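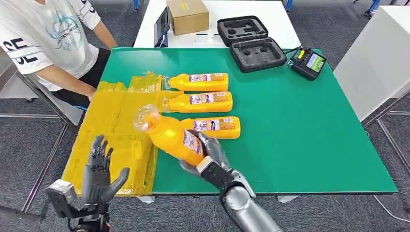 Bottle bagging

Bottle bagging is the small packing job of getting labeled plastic bottles into thin bags, and I've grown very fond of it! Orange bottles with clear caps are a treat, easy to spot on a green mat. I lay mine on their sides, caps all one way, with the yellow bags heaped to the left (crumpled is fine, they open up anyway).

Crates

Stacked yellow crates with molded ridges are my favorite for the next stage. Sipho Mthembu taught me to fill them 50 bottles at a time, and I still do.
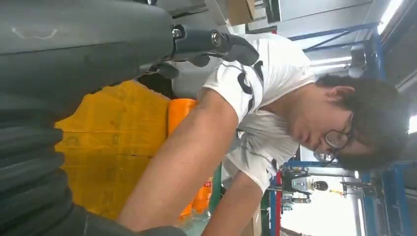 See also

Carport packing method
Shabalala fold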